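Hitotach Blocks: a data card

Version notes, contents, and the usual grumbling. Last edited 6th February.
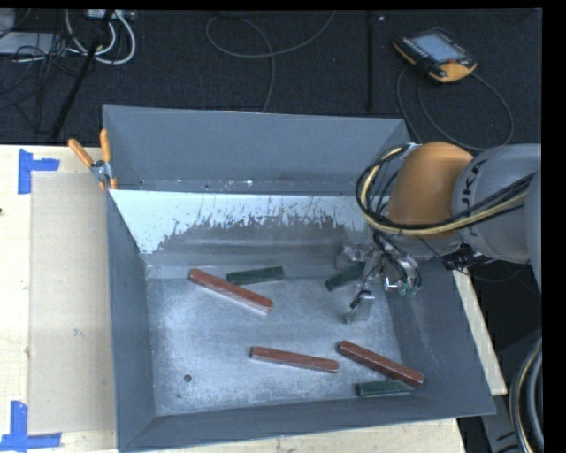
Hitotach is a collection of pictures of coloured blocks lying in a metal bin. If you came for something more exciting, the Furnitz set has chairs in it. If you need plain rectangular shapes that land at awkward angles, lean toward a wall and refuse to line up, read on.

What is in it

2,078 pictures, one bin, two kinds of block. The reddish-brown ones are the long ones. The dark green ones are shorter. Earlier drafts of this card called them "brick" and "bottle," which led to a support request about bottles, so the labels are now long_red and short_green and will stay that way.

Layouts vary. Some have blocks well apart on the floor of the bin, some have them close enough that the outlines need care. Nothing is stacked on purpose. A block that came to rest against a slope was left there and labeled as it lay.

The bin

Gray, metal, large for what it holds, and past its best. The floor is scuffed and scratched and has a small round hole toward one corner. The hole is not an object. Please do not label it. Three people have now sent us corrected files with the hole labeled, and all three did a lovely job of it.

The sloping panel at the back has a wide pale patch that catches the light. It fools simple color thresholds, and it fooled ours for most of February. We talked about repainting the bin and decided against it – real bins look like this, and also the paint was in the other building.

Labels

Each block gets an outline, a class and an angle. Angles are measured along the long side, clockwise from horizontal, and run from 0 up to 180. Where part of a block is hidden, the outline follows only what shows, and the partial flag is set to 1. Worn edges belong to the block, even where the color has gone pink.

Files

pictures/ – the pictures
labels/ – one JSON file per picture, same name
splits/ – train, val and a test list of 500
extras/ – 30 layouts we argued over, with both sets of labels

Known problems

7 label files in the first release had the two classes swapped. They are fixed. If your short greens seem oddly long, download again.

Angles for blocks tilted up against a slope are less reliable than the rest, and no amount of squinting improved them.

License and credit

Free for research and teaching. Cite it as "Hitotach Blocks, Rultix." Label checking used the Ranjbar viewer, which crashes if you press the space bar twice. Save often.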